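4. Display Surfaces in the Living Room

4.1 Definition and coding

We use the term display surface for any horizontal plane in a dwelling whose main observed use is to hold objects that are looked at more often than they are handled. The term includes cabinet tops, low benches, window sills and the upper faces of speakers and appliances. It excludes dining tables and desks, even where these carried ornaments at the time of the visit, as the ornaments there were moved several times a day and the residents did not regard their positions as fixed.

The Hirkum inventory covers 100 living rooms and lists 1837 objects on display surfaces. Each object was entered once, with its surface, its depth position (front, middle or back), its height class and its nearest neighbor. Objects standing on the floor were entered only if they touched or nearly touched a piece of furniture that itself carried a display. Objects fixed to the wall or rising along it were entered under a separate heading and assigned to the closest surface. This last rule caused more disagreement between coders than any other, and we return to it in Section 4.4.

Coding followed the scheme of Pesonen's earlier work on glazed cabinets in Saarela, with two changes. First, the category "souvenir" was dropped. Residents applied the word to objects of very different kinds, and origin could not be established by inspection. Second, color was recorded by dominant hue only. Where two coders gave different hues, both were kept.

4.2 Depth ordering

The most regular feature of the inventory is the ordering of objects by height from back to front. On cabinet tops, tall objects were placed toward the wall and small figures near the front edge. The ordering held for single figures, pairs and short rows. It was weaker on window sills, where depth is limited and residents placed objects side by side.

Depth ordering has an obvious practical basis, in that a small object behind a large one is hidden. Visibility does not account for all of the placements, however. In several rooms the front row was kept parallel to the edge although the objects behind it stood at irregular distances from the wall. When asked, residents spoke of the front row as something to be kept straight and of the back as something to be filled. One resident in Hikbridge used a strip of card to line up the front figures after dusting and had never applied it to the taller pieces.

We therefore treat the front row as a unit of its own. A front row is coded when three or more objects of the same height class stand near the front edge and share a dominant hue or a material. Pairs are coded as pairs, whatever their spacing.

4.3 Adjacent surfaces

Cabinets were frequently placed next to a lower piece of furniture that also carried ornaments. We call this arrangement a stepped pair. The two surfaces differ in height, usually in finish, and in most cases in density: the higher surface carries fewer objects with clearer gaps, while the lower one is crowded. Residents described the lower surface as the place where new objects go first. Transfer from the lower to the higher surface was reported often, transfer in the other direction seldom.

Figure 6 shows a stepped pair. The cabinet is light in color, with a glossy top on which three small red and white figurines stand near the front edge and two darker, larger ornaments behind them. The bench or table to its right is low, long and black, and its ornaments form a dense row in mixed colors. A tall, narrow decoration in gold, white and teal climbs the wall just to the right of the cabinet.
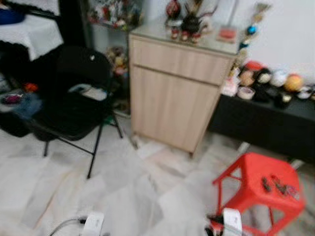

Figure 6. Stepped pair: light wood-grain cabinet and low black table or bench.

4.4 Objects at the boundary

The space where the two surfaces of a stepped pair meet poses a problem for any inventory organized by furniture. Tall narrow decorations are commonly set there. They belong visually to both surfaces and physically to neither, and residents gave inconsistent answers when asked which group they were part of. Kao proposed assigning such objects by base, that is, to whichever surface the lowest point of the object is closest to. Pesonen preferred assignment by hue, on the ground that residents seemed to match a tall piece to the group whose colors it repeated. The two rules gave different results for 30 objects. We adopted assignment by base for all counts in this paper, as it can be applied without judgment about color, and we list the disputed objects in the appendix with both assignments.

A related difficulty concerns small objects on the floor beside a cabinet foot. Some were doorstops or felt pads, some were toys, and some were ornaments that had been put down during cleaning and left. They were entered with the code "floor, adjacent" and no function was assigned unless a resident supplied one — coders were instructed not to ask directly, as an early trial in March had shown that the question led residents to pick the object up and put it away.

4.5 Density and access

Crowding on the lower surface affects how the drawers and doors of the neighboring cabinet are used. Where a dense row ran right up to the cabinet side, residents tended to open the door only partly, or to keep inside it things that were needed once or twice a year. The Clultari survey of storage habits reports a similar pattern for hallway furniture, although its categories are too broad to allow a direct comparison.

Drawers placed directly under a display top were used more freely than doors. Residents nonetheless said that they opened them slowly, with one hand resting on the top, to keep small figures from shifting. We did not measure this. Displacement of the front row after drawer use could be recorded with simple marks along the edge, and such a test is planned for the second round of visits in Saarela.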